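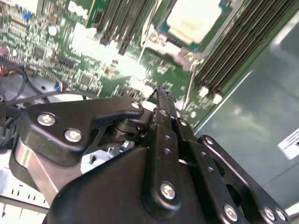 Lautaro Sosa

27 Mar 2021

For most of the winter I told anyone who asked that our problem was vision. It sounded respectable. You say "perception is hard" at a dinner and people nod and pass the bread.

The job, if you haven't been following along, is getting a gripper to work inside a server without wrecking the server. Pull a memory stick, put a memory stick back, leave everything else alone. People do this with one hand while holding a sandwich in the other. We have been at it since last May.

The usual way to teach this sort of thing is to have a person drive the arm through the task over and over, record it all, and train a model to copy what the person did. We did that. Rok Petek did most of the driving, because he is patient and I am not, and he gave us 592 runs. The model trained on those runs was good in the way a nervous intern is good. When it started from a place Rok had started from, it did what Rok did. When it started a finger's width to the left, it did what Rok would have done a finger's width to the right, with great confidence, and closed on air.

So I blamed the camera. It sits at the wrist and looks straight along the fingers, so a good part of every view is our own black metal and screws. The rest is green board, rows of tiny black parts that all look alike, and, if the lamp is in the wrong mood, a big white patch of glare right where you'd like to see something. I spent three weeks on the glare. I bought a diffuser. I taped paper to things. I wrote a filter that I was proud of and that made the results slightly worse.

What did help was embarrassing. Rok pointed out that almost all of his runs were clean. He's a tidy driver. He lines up, goes down, closes, lifts. The model had hardly ever seen a bad approach, so it had no idea that a bad approach was something you could back out of. We'd given it a cookbook with no mention of fire.

We recorded 122 more runs, and in these we were sloppy on purpose. A script bumps the arm off course at some random point on the way in, and the driver has to notice and recover. Sometimes that means a small correction, sometimes it means going all the way back up and starting over. We only keep the part after the bump for training, so the model learns the fixing and doesn't learn the bumping. (We forgot that step the first time. The result was a robot with a twitch, and I still feel bad about it.)

Same network, same camera, same glare. I even took the paper down. The old model never once retried by itself. The new one does it often enough that I've stopped shouting when it happens. It comes in crooked, hangs there above the slots for a moment like a man who has forgotten why he walked into the kitchen, goes up, and tries again.

I should be careful here. None of this is new. People have been adding noise to demonstrations for years, and I had read those papers, and I had filed them under "sensible, later." All we've done is find out that it matters more for tight spaces than I had guessed, and in our case more than anything I did to the pictures. It's also one kind of server, with one arm and two drivers. I drove a few of the messy runs myself and was told I had a gift for it.

Things that still don't work: cables. Anything black and loopy near a black gripper is a mystery to the model, and fair enough, it's a bit of a mystery to me on the monitor. The latches are also a pain. They want a firm push at one end, and our fingertips are narrow and would prefer to slide off. Rok wants to change the tips. I want to try a force limit first, mainly because I've already written half of it.

There was one night when the model backed off and retried 3 times in a row, each try worse than the last, and then parked itself against the side of the chassis. So there's a limit to be set on optimism as well. I have it giving up after 2 now, which is more than I usually manage.

Next I want to see how few messy runs we can get away with. Rok is hoping for a small number, seeing as he'd be the one recording them. If it's still going by May I'll put up the bump script, once I've taken out the comments.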